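Police in Stiteo recorded 74 burglaries in the district between January and November, 14 fewer than in the same period last year, according to figures presented to the district council on Friday.

Thefts from parked vehicles rose over the same months, with more than 600 reports taken. Officers made arrests in five of the burglary cases linked to the Notar Road area, and those cases remain before the court.

Inspector Amedeo Marras told council members that most of the vehicle thefts took place overnight and that many of the vehicles had been left unlocked.

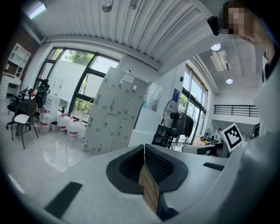 Council member Omprakash Gautam asked that evening patrols be extended to the Fasero parking lots through the winter. The department will respond in writing. Residents were also reminded to check the locks on sheds and garages, where small equipment is often kept. Such items should be photographed and listed, together with any marker or label attached to them, so that recovered property can be returned to its owner.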